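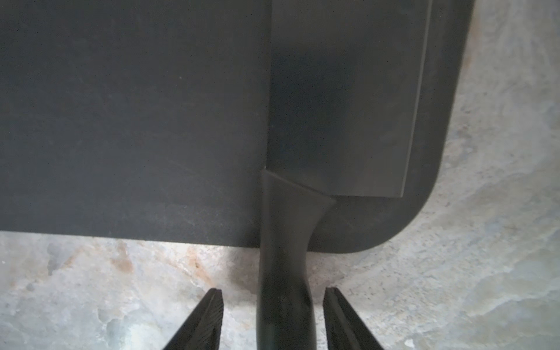
Who can apply to join the Grilero student project?
Anyone enrolled at Wevmont for the fall term, in any major, with two free evenings a week.

Grilero is a student robotics project working on kitchen tasks with a single arm. We are looking for new members to operate the arm, label recordings, and help rewrite our grasp planner. The open spots are for the fall term and can be extended into spring.

What you would do

Operators run the arm by hand controller and record attempts at picking up and putting down kitchen tools. Knife handles, including ones that stick out past a cutting board, are on the task list for the fall. Each operator is expected to log 46 attempts per week. Our target for the term is 2000.

Labelers go through the recordings and mark the moment of contact, the release, and any slip. You can do this from home after the first 2 sessions.

Programmers work in Python on the planner, which we call Jakham. It needs better handling of thin and flat objects. The current task list has 272 entries and a lot of them are still open.

What you need

No robotics experience for operators or labelers. Programmers should have finished one programming course. Everyone takes the lab safety class before touching the arm. Closed shoes are required in the lab.

Spots are unpaid. Course credit is possible if your department agrees, so ask your advisor first.

How to apply

Send a short note saying which role you want and which evenings you are free to Ilham Wibisono, project lead, Chin Lab front desk. Applications close July 10, 2020.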